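I gave up my alarm clock in January, which sounds braver than it was. The clock died, and I was too cheap to replace it.

For the first two weeks I woke whenever the neighbor's dog felt I should. Bassey is a beagle with strong views on garbage trucks, and he's early. Then my phone took over, and the phone came with 14 wake-up sounds, all of them apparently written by someone who hates sleep but has been to a spa once.

My friend Nkechi Ogundipe told me to try going without. Your body knows, she said. My body did know. It knew it wanted to get up at 9:40, and it told my boss so on three separate mornings.

So I went looking for a secondhand clock. I wanted a plain one, with hands and a bell, and a switch on the back that goes on and off. The man at the market in Cirnwood had more than 200 of them on a blanket and swore they all worked. I bought the green one. It runs fast by a few minutes a day, so by the end of the week I'm getting up in what is basically a different time zone. I've started to enjoy this. I get to the bus stop and stand there feeling like a person with discipline.

Ekene Effiong says I could just open it up and fix it, there's a little lever in there marked plus and minus. I've seen the lever. I moved it once, toward minus, and the clock sped up.

It sits on the dresser now, across the room, so I have to walk to it. Bassey still gets there first most days. 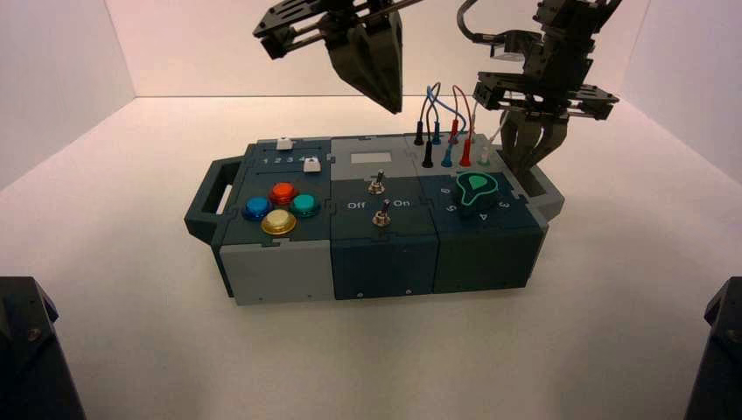 I set it last night for half past six, its time, and I'm told that's a quarter past in everyone else's.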